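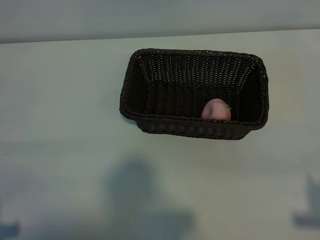 Course Reader, p. 46

Film Reviewing for Beginners: Notes for Unit 30

Last time we talked about openings, and I went on so long that we never got to the middle of a review, so let's start there today. Please have your copy of the practice review of "Skultton" handy (the one with the wide margins, so you can scribble on it).

Remember the setup: Pratik, a retired ferry pilot, goes home to Havmont to sell his mother's house and finds his brother Ccori already living in it. That's as much plot as the review gives away, and I think it's plenty! When I started out I used to retell a movie right up to the last reel, and my poor readers had nothing left to go and see.

Notice what the writer does with the long supper scene. She tells us how the brothers talk, where the silences fall, and how long the camera stays on the older man after he stops eating. Only then does she say she was moved, and by that point we believe her.

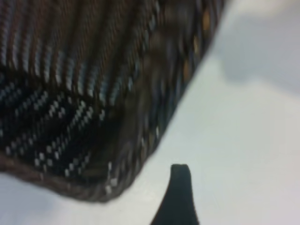
Nermin Ersoy felt the review was too kind to the ending, and wrote in the margin that a critic who spends three paragraphs on one supper owes the final half hour more than a sentence. It's a fair complaint, and I'd like us to argue it out in class.

For next time: watch any drama you haven't seen before and write 40 lines on a single performance. Leave out the star's earlier work, tempting as it is, and bring two printed copies (one for me, one for your partner). Reading: the chapter on supporting players, up to the notes.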